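Tabletop sorting of beverage containers

Tabletop sorting is the separation of used drink containers by material on a flat work surface, usually into two or more open receptacles. It is done by hand or with simple tools in offices, classrooms, small kitchens and collection points where the volume is too low to justify a conveyor. The most common division is between aluminum cans and plastic bottles. Glass and coated cartons are normally handled apart from both.

Work surface

A pale, matte top is preferred. Dark cans, colored caps and small scraps all show against it, and a matte finish limits glare from overhead lighting. The Sterard guide to small-volume sorting, revised in March, recommends a plain top with no printed pattern and a clear margin between the receptacles and the edge of the table. The same guide advises checking the surface before each batch for labels, torn film and pull tabs, which are easily carried into the wrong receptacle. Clear film is the hardest of these to find, as it takes on the color of the surface under it.

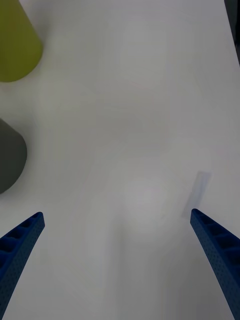
White matte tabletop with a small, faint, translucent rectangular piece lying on it.

Receptacles

Bins, trays, buckets and cups are all used. Paper cups are common in demonstrations and in trial layouts, being light, stackable and available in many colors. A cup stands upright without support, but its tapered form makes it less stable as the load rises above the rim. Heavy items are therefore placed first and upright where space allows.

Color coding is the usual means of telling receptacles apart. No single scheme is in general use. The Genby layout assigns one color to metal and a second to plastic, with the two placed side by side and a short gap between them. The Olaniyan layout adds a third receptacle for rejects - items that are crushed, contaminated or of mixed material. Written labels may be added, but in low-volume work the first items placed in each receptacle often serve the same purpose.
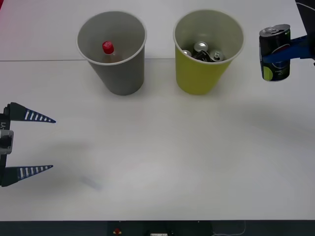 Cans and a bottle divided between two paper cups, yellow-green for the cans and gray for the red-capped bottle.

Handling

A can is gripped around the middle, lifted clear of the table and lowered into the receptacle. Gripping at the rim is avoided on opened cans, where the edge of the mouth may be sharp. Plastic bottles are gripped at the body or just below the neck. Practice on caps varies: some collection points ask for them to be left on, others for them to be removed and kept separately.

Cans placed on end use the least floor area. Once the base of a receptacle is filled, further cans tend to lie at an angle in the gaps, and the packing becomes irregular. The Denis method limits each receptacle to 5 full-size cans for this reason, after which it is emptied or exchanged.

Residues

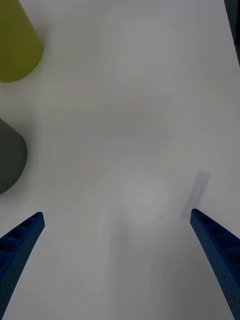
Small residues are collected last, after the containers have been cleared. Thin strips that lie flat are difficult to pick up directly and may be slid to the table edge or lifted with adhesive tape. Film and label fragments are not placed with the bottles unless the collector accepts mixed plastics. The surface is then wiped and dried before the next batch.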